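Prutanley Dehumidifier, 30-Pint Model: Review After One Season
Holanda Home Equipment Notes, July 2021

The Prutanley is a compressor dehumidifier for basements and large rooms, sold with a stated coverage of up to 3000 square feet. It costs $189. I bought it at full price in March and have run it since then in a finished basement with a concrete slab, painted block walls and one small window. The room serves as a workroom and overflow pantry. It has never flooded, but in past summers the humidity sat high enough to swell drawer fronts and leave a film of rust on hand tools.

Construction

The cabinet is white plastic on four casters. Two of the casters swivel and two do not, and the fixed pair makes it awkward to turn the unit in a closet. The bucket pulls out from the front. It has a folding handle and a float switch on the left side. The float is held by a single molded pin that comes loose if the bucket is scrubbed hard. When the pin is out the machine reads the bucket as full and will not start. The manual does not mention this.

The drain port takes a standard garden hose. Threads are plastic and were slightly rough out of the box, so I used a rubber washer and two turns of tape. The joint has not leaked.

Controls

There are five buttons: power, target humidity, fan speed, timer and filter reset. Target humidity moves in steps of five percent. After a power cut the unit returns to its last setting, a feature the Drorketti it replaced did not have. The display cannot be dimmed. In a dark room it is bright enough to be a nuisance.

The built-in humidity sensor sits near the coil and reads low while the compressor is on. Against a separate hygrometer on the far wall, the error was four to six percent. I set the target five percent under what I want and leave it there.

Performance

With the door closed and the target at 50 percent, the wall hygrometer settled at 52 in dry weather and 55 during a week of steady rain. The older machine never held the room under 60. The first three days are not representative, as the slab and the lumber in the room give up stored moisture for some time.

The change matters most for wood and metal. Veneered and solid tops move less over the season, paper labels on stored cans stay flat, and bare steel can be left out overnight. 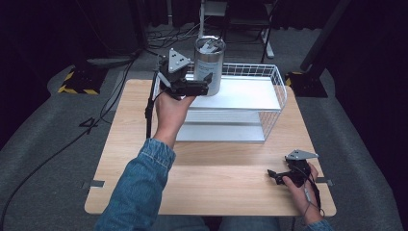
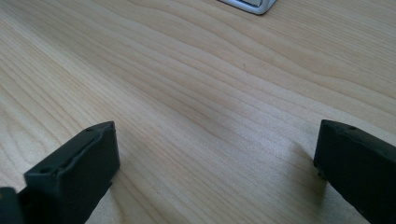
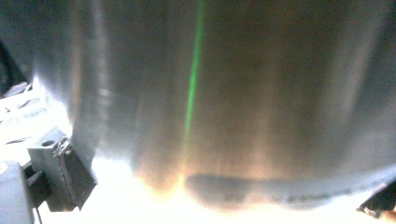
Alper Tekin disagrees with the 50 percent target and wrote in to say so: a basement held at 50 all summer costs more to run than it needs to, and he keeps his own at 55 with the same model and has seen no rust on his plane irons. His room is half the size of mine and has an insulated slab, and he empties the bucket by hand in the evening. I tried 55 for two weeks after reading his note. The tools were fine. The drawers began to bind again on the north wall, so I went back. For a room without fitted furniture his setting is probably the better one.

Noise and heat

On low fan the sound is a steady hum with a rattle at compressor start. The rattle on my unit came from the bucket and stopped when I stuck a strip of felt along its back edge. High fan is too loud for a phone call in the same room. The exhaust is warm. With the door shut the room gained three degrees over an afternoon – welcome in spring, less so now.

Maintenance

The filter is a mesh panel behind the rear grille. It rinses clean under a tap and needs to dry fully before it goes back in. The reminder light comes on by run time, whether the filter is dirty or not. Dust on the coil fins can be lifted with a soft brush. Do not use a vacuum nozzle directly on the fins, as they bend very easily.

Compared with the Bollside

The Bollside is the obvious alternative. It has a built-in pump, which the Prutanley lacks, and it can lift water to a sink. If your floor drain is lower than the port, the pump has no use. If you have no floor drain, buy the Bollside.

Rating: four out of five. One point off for the float pin and the sensor.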